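Section 6. Clearing mixed items from a bin

6.1 What this section covers

This section explains how to set up a tidying job in Jement, the task software supplied with the Clenent cell. A tidying job means taking unsorted household items out of one container and putting them somewhere else. Read Section 4 (Mounting and clamping) and Section 5 (First power-up) before you start.

Many new users ask whether the cell can be left alone to clear up after people. At present it can't. It will pick most rigid items of a sensible size when they lie apart from each other. It is much less reliable with soft, shiny or see-through items, and with anything that rests on top of something else. Plan to have one person nearby for the whole job.

6.2 Before you begin

You need a pick bin, a drop bin, the item list from Jement and the stop button within reach of your hand.

CAUTION: Keep hands and sleeves out of both bins while the arm is enabled, even when it is standing still.

1. Check that both bins are clamped to the boards. Push each one firmly by the rim. If it moves, tighten the clamps and repeat the bin calibration in Section 5.
2. Check that the cables and air hoses have enough slack for the wrist to turn fully both ways.
3. Wipe the bin floor. Crumbs and grit are sometimes read as small items.
4. Take out glass, knives, open liquids and anything you would mind losing.

6.3 Setting up the job

1. Open Jement and choose New job, then Tidy.
2. Select the pick bin and the drop bin from the list.
3. Set Speed to Low. Leave it there until the job has run through once without a stop.
4. Set Retries to 3. A higher value seldom helps and can push items into the corners.
5. Under Item types, tick Boxes, Round items and Flat items. Tick Soft items only if you are ready to step in.
6. Press Save. The job is given a number, which you will need if you contact support.

Note: Jobs saved before 23 June 2019 use the old grip settings. Open each one and press Save again to update it.

6.4 Running the job

1. Place the items in the pick bin. Don't arrange them.
2. Stand clear, press Enable, then press Start.
3. Watch the first pick from start to finish.
4. If the arm stops with message 654 (No safe grip), press Pause, disable the arm and move the item by hand. Enable the arm again and press Resume.
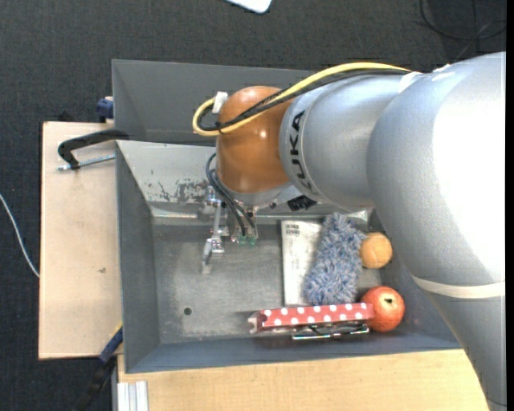
Fruit should be run at the lowest grip force. The gripper has no way of telling a ripe apple from a hard one, and bruising may not show until the next day. Boxes can be gripped more firmly, although thin card will crease if the fingers close on the long sides.

Fluffy items such as dusters are the hardest. The camera often puts the edge of the item in the wrong place and the fingers close on loose fibres. If the same item fails twice, take it out and carry on without it.

6.5 If items are missed

Message 1135 (Item not found) usually points to glare from the bin walls. Move the lamp and run the job again. If flat items are left against a wall, pull them towards the middle by hand with the arm disabled.

Log files hold the last 100 picks. Save them before you switch off.

Section text: Anneli Lahtinen. Checked on the cell by Jérémie Sabatier.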